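I've been asked the same thing by three different relatives this year, so I'm going to answer it here, slowly, with tea. Can machines do the chores yet? The boring ones, I mean, at home and in the shop.

My short answer is "some of them, if you set the table first." My long answer is the rest of this thread, and I apologize to anyone who only wanted the short one.

Desktop teardown, arm on the job:

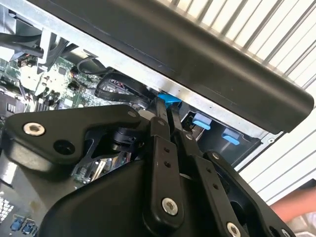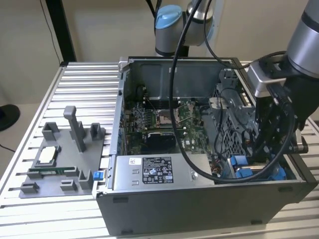 Edith Quintero
October 13, 2025

1/ I fixed computers behind a counter for 11 years before I started writing about automation, so whenever somebody tells me a robot can handle shop work, I think of the tower on the bench. Side panel off, drives out, memory out, wipe the dust off everything, put it all back. I must have done it in my sleep a few times. (My old boss would say more than a few.)

2/ People assume the hard part is knowing what goes where. For a desktop it really isn't! Memory goes in the long slots, the processor goes in the square socket, and a lot of the office machines have those cheerful blue plastic bits on the parts you're meant to grab. Whoever started coloring the latches did more for me than any manual I ever owned.

3/ The hard part is the touch. You press a memory stick down and you feel it give, and there's a little click, and if the click is wrong you know before you've finished pressing. I couldn't tell you how I know. I tried to teach it to Barnabás Szekeres when he was new at the counter and ended up just holding his thumbs down with mine, which made us both laugh.

4/ Then there's getting in there at all. A computer case is a box full of ledges. My hand folds up small and goes under a cable without my thinking about it. Look at how much of the first picture is gripper, and then think about asking that to go and visit a little blue tab under a metal rail. You have to plan the whole trip in, and the whole trip back out again.

5/ And cables, oh my goodness, cables. There's a long black loop hanging down into the case in the second picture, and anybody who has worked a bench will have looked at it before anything else. A screw stays where you left it. A cable has opinions. I've seen very good machines do beautiful work on rigid parts and then get completely lost over one floppy wire.

6/ What I like in that same picture is the gray plate to the left of the tower. It has a pocket with a white square part in it and a slot with a memory module lying in it, so every piece has a known place to be. We did the same thing with an old muffin tin, and I'd defend the muffin tin to anyone.

7/ This is the part my relatives find disappointing. So much of the progress I get to see is in the plate, the table, the tray, the way the part is held still. Jarmo Keskinen, who builds fixtures for a living, told me in March that he spends far longer on the thing that holds the part than on the thing that picks it up. I believed him right away, having lost many an afternoon to a case that wouldn't stop sliding.

8/ Now take that home with you. Your kitchen has no plate with pockets. My sister's laundry arrives in a knot. The dishwasher is loaded by four people with four philosophies, and one of those people is nine. I would trust an arm with a tidy row of identical mugs long before I'd trust it with our sink on a normal evening.

9/ So here's where I'd put things today, and please argue with me. Vacuuming a mostly clear floor, yes, and we've all stopped being amazed by it, which is a bit sad. Moving the same part from the same place to the same place, yes, and for years now. Opening up a computer on a prepared bench, getting there, and I'm more hopeful than I was. Folding a fitted sheet, well, I can't do that either.

10/ Grímur Hviid wrote to me after my last thread to say I was being too kind, and that a person with a screwdriver is still quicker at a one-off repair. I think he's right about the one-off. But if you had 900 old office towers to strip for parts, all one model, I know which of us would be begging for a helper by lunchtime, and it would be me, and probably Grímur too.

11/ Somebody always asks about jobs, and they should. What I miss about the counter was never the pulling of the memory. It was the man who came in because his wedding photos were on a drive that clicked, and getting to phone him afterward. I'd hand over the dusty part of that day gladly and keep the phone call.

12/ If you do bench work, of any kind, I'd love to hear which single step you'd give away first and which one you'd never let go of. Mine are thermal paste cleanup (take it, please) and that last press on the memory. Replies are open, and I'm slow but I do read them all.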